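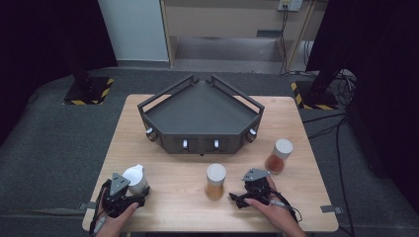

Tabletop set-up with the pitcher, the two lidded jars and the tray unit, one gripper in each hand.

From: Pei-shan Cheng
To: handheld-practice list
Subject: Re: Draft 3, clauses on table set-up and fingers

Corinne Van Dusen wrote:

> Comments on draft 3 before it goes to Dronside for the second reading.
>
> Clause 4.2 says "the work area shall be in the same condition at the
> start of every episode". I can't audit that. Same condition as what?
> If an auditor at Kellside and an auditor at Dronside would reach
> different answers from the same recording, the clause should go or
> be rewritten.
>
> Clause 4.5 (transparent containers) reads as advice. Either it is a
> requirement or it belongs in the annex.
>
> Clause 5.1 on gripper fingers doesn't say who checks or when.
>
> I also have doubts about 6.3. We rejected 74 episodes from the Mfaume
> set under the old wording of that clause, and on review I would have
> kept most of them. The demonstrator had done nothing wrong. The cable
> had moved between episodes and the clause treated that as a change
> of set-up.
>
> Corinne

Corinne, thank you. Replies by clause, with proposed wording where I have any.

Clause 4.2, condition of the work area

Agreed that "same condition" can't be audited. I propose splitting it. The fixed items (table, clips, stands, anything the task doesn't move) are to be listed on the set-up sheet and checked once per session. The task items are to be listed separately, each with a permitted starting region. An auditor then compares the first second of the episode against the sheet and needs no opinion of his or her own.

I would not require the task items to start in identical positions. Variation in the start position is wanted in most sets, and the present text forbids it by accident. What has to be the same is the list of items. An extra container left over from the previous task is a fault. A jar that has been put down a hand's width from its last position is not, provided it is inside its region.

Clause 4.5, transparent containers
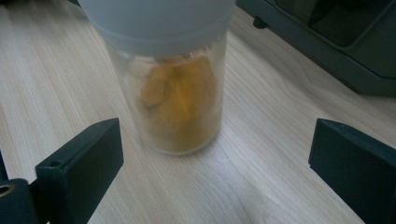 I would make it a requirement, but a narrower one. The current text asks for "adequate visibility of contents", and with frosted or cloudy plastic that depends on the wall, the fill level and the light. Proposed:

"Where a task item is a transparent or translucent container, the set-up sheet shall state the contents and whether a lid is fitted. The contents shall not be changed within a session without a new sheet."

That says nothing about how well the contents show up in the recording, which I think is right. The wrist view and the head view will disagree on that in any case, and an annotator who has the sheet doesn't have to guess from either. Powders and granular fills need a line of their own in the annex, as they cling to the wall and the visible level is a poor guide to the amount. I'd leave weighing optional. Fikero sessions record the weight before and after every pouring task, and it adds a good deal of time to each reset.

Lids: the draft uses "closed" for two different states, lid resting on the jar and lid screwed down. I suggest "fitted" and "tightened", with "closed" struck out throughout. A lid that is fitted but not tightened can look identical to one that is, so the state has to be written down before the episode begins.

Clause 5.1, finger check

Who: the demonstrator. When: at the start of the session, after any drop, and after any change of pads. I've put the check in the form of numbered steps so that it can be printed on the back of the sheet.

1. Clear the pads with a dry cloth. Don't use solvent on them.

2. Open the fingers fully over bare tabletop and hold for 2 seconds. Both finger tips shall be in the wrist view, with nothing between them.
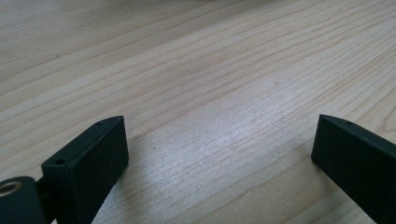
3. Close the fingers slowly until the pads meet. They shall meet face to face. If one tip leads the other, stop and refit the pads before recording.

4. Open fully again and confirm that the fingers return to where they were in step 2.

5. Try each pad for play by hand. Any movement at the screws is a failure.

6. Repeat for the other gripper and sign the sheet for both.

Steps 2 to 4 should be recorded and kept as the first episode of the session, marked as a check so that it doesn't go into the training set. That gives the auditor something to look at, and it answers the question of when the check was done. I'd accept a failure at step 5 being put right on the spot, so long as steps 2 to 5 are then done again from the beginning.

Clause 5.4, glare

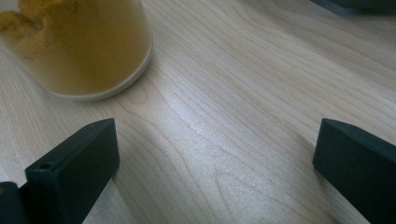 You didn't comment on this one but I would like it tightened while the section is open. The draft says reflections "should be minimised". Pale tabletops under ceiling lights will always give a bright band somewhere in a downward-facing wrist view, and its position moves with the hand. I don't think we can require it to be absent. We can require the exposure to be locked for the session, and we can require that the surface texture remains visible inside the bright area with the gripper held still at working height. If the grain is gone, lower the light or change the surface. A matt cloth is permitted but must be listed as a fixed item under 4.2, and fixed down.

Clause 6.3, cables

I accept the point about the 74. The old wording counted any cable movement as a change of set-up, which no tethered gripper could satisfy. Proposed replacement:

"Cables shall be routed so that they do not cross the starting region of any task item and do not limit the reach of either hand. Movement of a cable within these limits is not a change of set-up."

On the floor, the rule should be about people. Cables behind or beside the stands need a route that the demonstrator doesn't step across during reset, and hazard tape on a stand base doesn't meet that requirement, as it marks the base and says nothing about the cable. I'd put this under section 7 with the other safety items and leave a cross-reference in 6.3.

Still open

The annex on two-handed tasks has no text on which gripper is named first in the sheet. Kellside writes left then right. Dronside writes the leading hand first, which changes from task to task and has already caused one set to be labelled the wrong way round. I favour left then right — always the demonstrator's left — but would like to hear from Dronside before it goes in.

I also need a decision on whether the Mfaume episodes are to be reassessed under the new 6.3 or left as rejected. My preference is to reassess them, with the clause version noted against each one.

Comments to the list please, marked with the clause number. I'll hold draft 4 until February.

Pei-shan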